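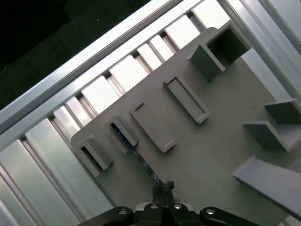

My hospital pager went off 189 times in February, and yes, I kept a tally on the back of my badge (my husband thinks I need a hobby). Four of those calls were true emergencies. The rest? Sleeping pills, missing signatures, a diet order for a man who'd already gone home!

So when Korletey, the small hospital where I work nights, said it was trying a new message system called Clandalik, I was all for it. Urgent stuff still rings. Everything else lands on a list I check every 20 minutes or so.

Lieven Van Damme, our night charge nurse, hated it for two weeks. "I want to hear a voice," he kept telling me. Now he calls when he's worried and types when he isn't, and I pick up faster because I know which one it is.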